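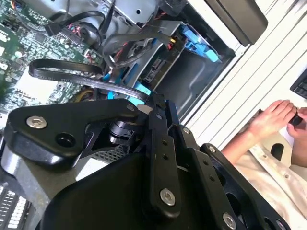 図1 ふたの開いたデスクトップパソコンの筐体内部と黒いグリッパー

課題研究報告書
ブランデーの商品説明における後熟表記の調査

1. 目的
ブランデーには、最初の樽で熟成させたあと、別の酒に使われた樽へ移して仕上げる「後熟」を行った商品がある。ただし説明の書き方は店や生産者によって違い、樽の種類だけを示すもの、期間まで示すものが混在している。本研究では、通販カタログの商品説明を読み、後熟に関する情報がどの程度書かれているかを調べた。

2. 方法
対象は酒類通販Wimellのカタログに載っているブランデー1096点である。説明文を「後熟」「フィニッシュ」「追加熟成」の3語で検索し、該当した文を二人で別々に読んで分類した。判断が分かれたものは原文に戻って決め直した。データの取得は5月13日(日)に行い、その後の更新は反映していない。試飲は行っていない。

3. 結果
後熟の記述があったのは94点だった。このうち前に入っていた酒の種類が書かれていたものは89点、後熟の期間が書かれていたものは70点である。前の酒はシェリーとポートが多く、ラムやビールの樽も見られた。
生産者による差も大きい。Juvbergの商品は樽の種類と期間がすべて月単位で書かれていた。Draltanoは「最後に甘口ワインの樽で仕上げた」という表現が中心で、期間の記載がない。Massaweは同じ銘柄でも容量によって説明文が異なり、小瓶のほうでは後熟に触れていなかった。

4. 考察
期間の記載は樽の種類に比べて少なかった。樽の名前は味の想像につながりやすく、宣伝文に入れやすいのだと思われる。また、表示された熟成年数に後熟の期間が含まれるのかどうか、説明文だけでは読み取れない商品が多かった。
分類では「シェリー樽熟成」という表記の扱いに迷った。全期間をシェリー樽で過ごしたとも、最後だけとも読めるため、今回は集計から外している。この基準を変えると件数も変わる。

5. 今後の課題
10月の中間発表までに、生産者の公式サイトの説明とカタログの文を突き合わせる。Massaweの容量による違いが元の資料にもあるのか、掲載時に省かれたものなのかを先に確認する予定である。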